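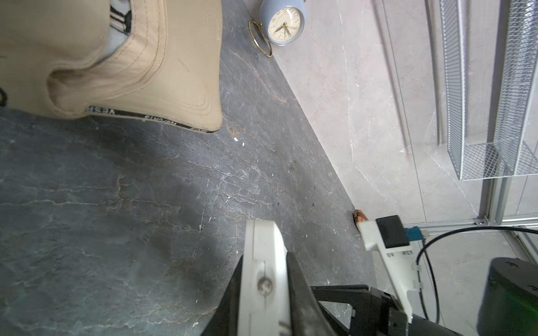

Home Jobs Events Town Notices Contact
Search this site Enter keyword Go

Seasonal Trail and Campground Staff - Holub Lake, near Pratavbridge

Posted 18/08/2025

Hivura Outdoor is hiring for the fall and winter season at the Holub Lake campground, 13 miles north of Pratavbridge on the Loldale road. We have openings for trail crew and for front gate staff. The season runs through the end of March, with a break over the holidays when the campground is closed.

Trail crew

You will clear brush, cut back fallen limbs, repair steps and drainage, and repaint markers on the lake loop and the ridge trail. Most days are spent outside on your feet, in whatever weather we get. You must be able to lift 40 pounds and walk several miles carrying tools. Chainsaw experience is a plus, but we will train the right person. Full time, 39 hours a week.

Front gate

You will check in campers, take payments, answer the phone, sell firewood and hand out maps. When the gate is slow you will help clean the bathhouses and fire rings. Part time, with shifts of five or six hours. Weekend work is required for this job. You need to be comfortable with a cash drawer and polite with people who have been driving all day.
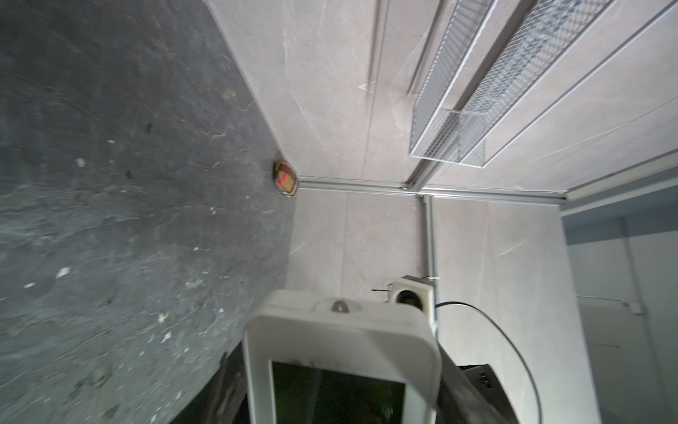 Both jobs pay every two weeks. Trail crew get an allowance for boots after the first month. Work gloves, rain gear and safety glasses are supplied. Bring your own lunch - the camp store closes after the summer and the nearest place to eat is in Loldale.

Shared housing is available for trail crew only. It is a bunkhouse with a kitchen and one bathroom, and rent comes out of your paycheck. No pets. Cell service at the bunkhouse is poor.

You must be 18 or older for trail crew, 16 or older for the gate. A driver's license is needed for trail crew. We run a background check on everyone we hire.

To apply, pick up a form at the campground gate or at the Hivura office in Pratavbridge. Return it to either place with the names of two people you have worked for. School coaches and teachers are fine if this is your first job. We will call you within 10 days either way.

Comments

ridgewalker: Is the gate job open to retirees? I can do weekends, no problem.

Hivura Outdoor: Yes, please put in a form.

loldale_mom: My son is 17 and would like trail crew. Any chance of an exception?

Hivura Outdoor: Sorry, no - our insurance won't allow it. He can apply for the gate.

tentpole: Worked trail crew two winters ago. Hard work, good bunch. Take the bottom bunk by the stove.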